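Tabletop whiteboard

A tabletop whiteboard is a small dry-erase board made to stand upright on a desk or table. It is used for short notes, lesson work in small groups, and signs at counters. Most have a white writing face, a narrow border and some form of stand.

Construction

The writing face is usually melamine, painted steel or a plastic film over a stiff core. Steel faces also hold magnets. A border protects the edge of the panel and is often rounded at the corners. Wall boards may reach 2000 mm in width, while tabletop boards seldom exceed 600 mm, as larger panels tip easily on a desk.

Stands fall into 3 groups: hinged easel backs, slotted bars and separate clip-on feet. Clip-on feet are sold in pairs. Each has a clip that grips the lower edge of the panel and a flat base that spreads the load. The feet can be taken off for storage — the board then lies flat in a drawer. 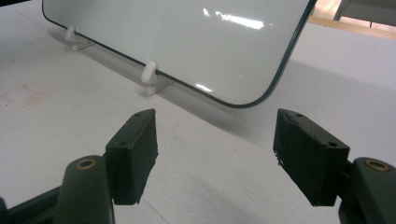
Small dry-erase board with a thin black border, standing on two white plastic feet.

Glare

Glossy faces erase cleanly but reflect overhead lamps as bright streaks, which can hide writing at some angles. Matte faces reduce this effect and tend to hold more ink residue.

Care

Dry-erase ink is removed with a felt eraser or soft cloth. Ink left for several days may need a cleaning spray. Abrasive pads scratch the face and cause later ghosting.

See also: Easel; Flip chart; Marker pen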